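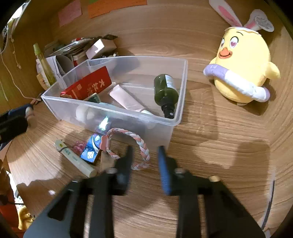 Habit Tracking: Common Questions

What does the Trosell program do?
It helps you build one daily habit at a time. You pick the habit, tie it to something you already do, and mark it off each day for 60 days.

Do I have to start on a certain date?
No. New groups open in May, but you can work alone whenever you like. 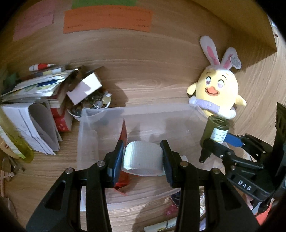 Most people who work alone check in with a coach by phone every 6 days. Calls last five minutes.

What if I miss a day?
Mark it as missed and carry on. Your count does not go back to zero.

Can I change my habit partway through?
Yes, once. Write to Anneli Juntunen at the Garkholm office and she will reset your sheet.
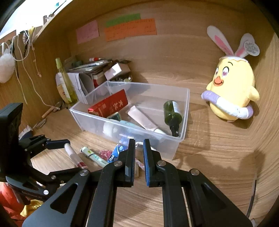 Storage box with a red carton, a pink tube and a green bottle.

Who sees my sheet?
Only you and your coach.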